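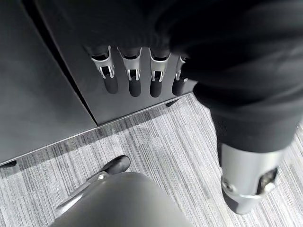 Kotora, both hands low by the gray cabinet. Sleeve still on the one arm.

From: Etelka Veres
To: kotora-build
Subject: Re: finger drift after warmup, and what's left for April

Hryhorii Pavliuk wrote:

> I read through the notes from the last session and I don't follow
> the part about drift. Is it the tendons stretching or the zero
> moving? Those need different fixes. If it is the tendons I have
> most of a spool of the thicker line at home and can bring it.
>
> Also, are we keeping the sleeve? I thought it was only there until
> the elbow cover was printed. I'd like to see the cable run at the
> elbow before we close anything up.
>
> Last thing. Did anyone write down the grip current limit that
> worked? I have two different numbers in my notes.

Answers in order.

It's the zero, as far as I can tell. I ran the open/close test from cold and logged position at the open stop every time. After 19 cycles the index finger was reporting 2 degrees more closed than it really was, and it stayed there. If the line were stretching I'd expect it to keep creeping, and I'd expect slack when I pull on the finger by hand. There's no slack. Zlata thinks the magnet on the index encoder is loose in its cup, and I agree that's the first thing to check. It means taking the back plate off, so please don't order anything yet. Bring the spool anyway if you're coming by, we'll need it for the spare hand.

The sleeve stays for now. The elbow cover is printed but two of the screw bosses cracked when Imre put the inserts in. He is going to reprint it with thicker walls. Until then the sleeve keeps the cables off the edge of things, and I'd rather have it on when the arm is working down near the floor. You can pull it back to the shoulder and look at the elbow whenever you like. Please tie the encoder cable back the way it was after you look, on the inside of the bend. It got pinched once already.
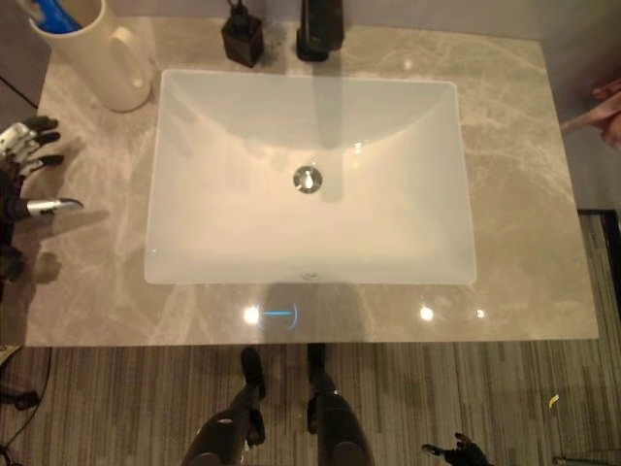

The current limit that worked is 527, in Grideck units, for all four fingers. The thumb has its own setting and I haven't touched it. The other number in your notes is probably from before Amparo updated the boards, when the scale was different. I've put the new one at the top of the config file with a comment, and taken the old one out.

One thing to watch with the Grideck boards: if you power the hand before the main controller is up, the limit goes back to the default and you get no warning. Wait for the controller, then switch the hand on. I want to add a check for this in the startup script but haven't got to it.
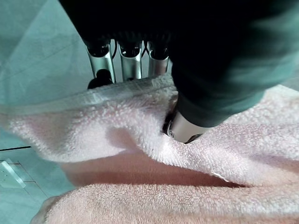

Soft materials are the next job for the hand code. The contact check we have now watches for a sharp rise in current, and that was written for hard objects like mugs and blocks. Terry cloth doesn't behave that way. With the metal tip pushed into the pink towel, the pile gives and bunches up around it, so the rise in current is going to be slow and the check may not fire until the finger is well in. I'd like to try a longer window and look at the slope. Zlata has suggested comparing commanded position against measured position, which would also work, but only after the index zero is fixed. So the encoder comes first either way.

The vanity at Hollow is ours to use through April, so I'd like to get the reach tests for the sink done before then. The approach I've been using is to bring the feet in close to the front of the cabinet and lean from the waist. Turning comes after that. If you turn first, the elbow swings wide and can hit whatever is beside the counter.
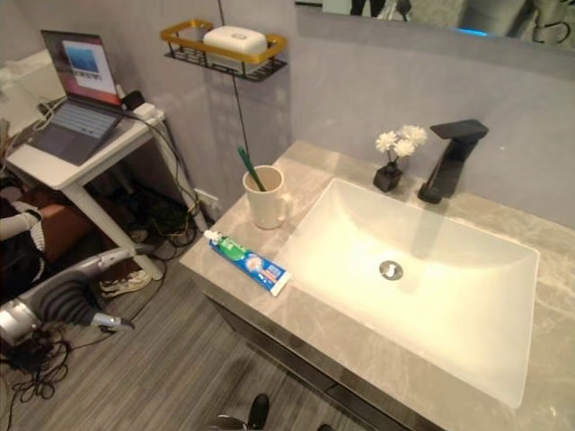 Imre asked about the cable mess. I'd like to sort it properly, with the power for the laptop and the power for the robot on separate strips and the network cable taped down along the wall. It will take two people an hour or so. Amparo, you said you had cable covers, are they long enough to go from the table to the door?

What's left, with whoever has said they'd do it:

Index encoder magnet - Zlata and me
Elbow cover reprint - Imre
Startup check for the current limit - me
Cable covers - Amparo
Contact check, slope version - open
Spare hand, restring - Hryhorii, if you want it

For the restring, follow the Kiss drawings and ignore the wiki page. The page still has the ring and little finger routed the old way, and I'll fix it when I have both versions in front of me.

I'm there most evenings after six. Write to the list first if you need the robot powered up, so two of us don't end up with different configs loaded.

Etelka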